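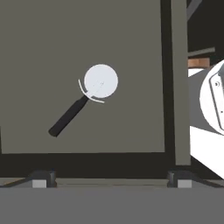
Pizza cutter, gray panel.

Okay, hi everybody, thanks for coming back after lunch. I know the room is warm. (Wait for the door to close, people drift in for the first minute or two.)

I'm Jussara Xavier, I build websites for small businesses, and this talk is called "Moving Out of Your Theme." If you were expecting the email newsletter one, that's across the hall, and I won't be hurt if you leave now.

Show of hands first. Who here is running a blog on a theme they picked more than three years ago? Keep it up if you've ever been scared to click Update. Okay, keep it up if you have a child theme and you know what's in it. (Usually most of the hands go down here. Give it a second.)

So that's us. I want to tell you about one move I did, start to finish, including the two weeks I'd like back.

THE SITE

The site is called Bresine. It's a food and travel blog with a small shop attached, run by Ademir Brandão, and he's fine with me showing all of this. When he called me it had 1,376 posts. The oldest ones were from when he was still writing on his sister's laptop and half of them have photos sideways.

He was on a theme called Ventura. I loved Ventura! I put a bunch of people on it back in the day. It did sliders, it did a portfolio, it had its own page builder before everybody had a page builder, and it had a settings screen with so many tabs that the tabs had tabs. Then the shop that made it stopped putting out updates, and one Monday he updated PHP because his host told him to, and the homepage went white.

(Don't tell the whole PHP story. It's long. If they ask, do it in questions.)

We rolled PHP back and bought ourselves some time. The host gave us until May.

PICKING THE NEW ONE

People always ask me which theme, and I'm going to disappoint you, it was a plain one called Flerow. Free. Three page templates, a header, a footer, and block patterns. Ademir opened the demo and said, "Where's the rest of it?"

What I do before I pick anything is make a list of what the old site really uses. I mean I go click through it. On Bresine the theme had dozens of features switched on and the stuff a reader would ever bump into was a recipe card, a big photo on top, related posts, and the shop link. I wrote those on paper. Anything that wasn't on the paper didn't get to vote.

Then I open the new theme on a test copy with the real content in it. Please don't judge a theme on its demo. The demo has short titles and perfect photos. Yours has a post called "What We Ate in the Airport When the Flight Was Canceled and Then Canceled Again," and you want to see what that does to a card layout on a phone. (That's a real title. Pause for the laugh, and if there isn't one keep walking.)

THE SHORTCODES

Next slide. This is the part I came here for.

If you've used an older theme, you have shortcodes. Those are the little words in square brackets in your posts. The theme sees them and turns them into a button, or two columns, or a box with a border. Switch the theme off and you get the brackets, right there on the page, for everyone to read.

I ran a search on the database before I touched anything and got 3,215 of them. In one blog! I went and made coffee. Then I came back and ran it again and it was the same number.

Here's how I broke it down, and you can do this with any search tool your host gives you:

First I sorted them by kind. There were 14 different shortcodes and most of the total came from just two, the recipe card and a divider line. The divider line I could swap for a normal separator block in one pass. Very satisfying, I recommend it.

The recipe card took real work. It held ingredients, time, and servings all crammed in as settings, and the new recipe plugin wanted them as separate fields. My friend Valdir Cavalcanti wrote me a script for it, and I paid him, and you should pay your Valdir too.

Then there were 89 posts the script couldn't handle. Nested columns inside tabs inside a box, that sort of thing. Those I did by hand, over about two weeks of evenings. I should have asked Ademir which ones he even wanted to keep. When I finally did ask, he deleted a third of them without blinking. So ask first. I could have watched so much television.

(Check time. If past the halfway mark, skip the widget bit and go to redirects.)

WIDGETS

Quick one. Sidebars. The old theme had four widget areas and the new one had none, and when you switch, WordPress tucks the old ones away under inactive widgets. They're usually still there. I take a copy of the text in every one of them anyway. Ademir's had his shop hours in one, and that was the only place on the whole internet his shop hours existed.

REDIRECTS AND THE PORTFOLIO THING

If your old theme came with its own content type, like a portfolio or testimonials, those pages belong to the theme in a way your posts don't. Turn the theme off and they vanish from the menu. The stuff is still in the database but you can't get to it, and the links are dead.

I missed this. I'm telling you straight out that I missed it. We launched, and the next morning Jayson Dumlao, who does the photos for Bresine, wrote to say his entire gallery section was a 404. He was nice about it. He was nicer than I'd have been.

The fix was a tiny plugin that registers the same content type with the same name, and everything popped right back up with the old addresses. It took me twenty minutes once I stopped panicking. Then I moved the galleries to ordinary pages, slowly, and set up redirects one by one.

If you take a note today, take this one: before the switch, go down the left side of your dashboard and for every item ask who put it there. WordPress, a plugin, or the theme. If it's the theme, it needs a plan.

LAUNCH DAY

What I did in order, and I've kept to it since:

Full backup, files and database, downloaded to my own computer.
Shop orders paused.
New theme on, menus assigned again (they come unassigned a lot, don't freak out).
Caches cleared. All of them. The plugin one, the host one, and your own browser.
Ten old posts checked on a phone, picked from different years.
Contact form tested by really sending something.
Orders back on.

I do it early, like six in the morning, and never before a weekend. There's another Ademir in this, Ademir Aguiar, who handles the hosting at Prakesgate, and I'd told him the day before what we were doing. Having a person who already knows what you're up to when you write in is worth so much more than a ticket number.

HOW IT WENT AFTER

The site feels quicker. I don't have a pretty chart for you, I didn't take good before measurements, which was silly of me. Ademir says the editor stopped hanging when he saves a long post and that's what he cares about. He missed his slider for a few days. He's asked me about it once since then. I changed the subject.

Some readers wrote in to complain about the font. We made it bigger and they stopped.

QUESTIONS

(Likely ones, so I don't blank like last time.)

Can I keep my page builder? Sure, if it's a separate plugin and it's being looked after. If it came inside the theme, see everything I just said.

Should I go to a block theme? If you're comfortable in the editor, I'd try one on a test copy. If you've got a client who calls you when a window moves, maybe wait a bit.

How much do you charge for this? Count the shortcodes, then call me.

What happened with PHP? (Okay, now you can tell it.)

Slides go up tonight and the search queries are on the second to last one. Come find me by the coffee if you've got a weird one, I like the weird ones. Thank you!

Jussara Xavier | Contact | © Jussara Xavier, all rights reserved | Back to top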